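Visit reports / Workplace automation

Clavotby open afternoon: the stop that did not stop

I went to the Clavotby site with six others from our safety reps' group. The invitation said we would see hand-held grippers being used to record tasks for robot training, and then the arm cell downstairs where the recordings are tried out. Our hosts were Tsung-han Wei, who runs the recording floor, and Kamil Kováčik, who looks after the cell.

Most of our questions were about the incident in March, and Kováčik went through it without being pushed. An arm was repeating a shelf-loading task at low speed. The operator saw it drift towards the guard and pressed the stop on the hand pendant. The arm kept going for 7 seconds and bent a guard post before someone hit the wall stop. The operator was outside the guard and was not hurt.

The pendant was wireless, a Tsang unit bought second-hand. Its battery was low and it had dropped its link. The cell should have treated a lost link as a stop, but that setting had been switched off during testing and left off. The log showed 80 dropped links in the month before. They had been put down to the building's wi-fi and no fault report was raised.

Since then the pendant has been wired, the lost-link setting needs two people to change it, and the stop is tested at the start of each shift. Repairs came to £2,000, nearly all of it on the guard. I asked to see the test sheet. It was filled in for every shift except two, and Kováčik said he would look into those - he did not have an answer on the day.

Upstairs there are no arms at all, so the risks are more ordinary ones: weight, cables, tired wrists. Wei told us backpack time is now limited to 40 minutes before a break, after complaints about sore shoulders. Farnska, the firm that supplies the packs, has promised a lighter version but has given no date.

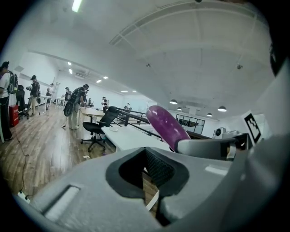
Recording floor, Clavotby, with backpack rigs in use among the desks.

We raised cables on the floor as a trip hazard. Wei agreed and said covers were on order. We also asked whether people upstairs are told about faults downstairs. They were not told in March, and several heard about it from the canteen. There is now a shared fault board by the stairs, though it had only one entry on it.

Tea was at four. Clallari, who own the building, sent nobody, which was a pity as the wall stop wiring is theirs.

Last updated: 2020-10-31

Related reports
Lone working in cold stores: notes from a visit
Guard interlocks and how they get bypassed
Second-hand control gear: what to ask the seller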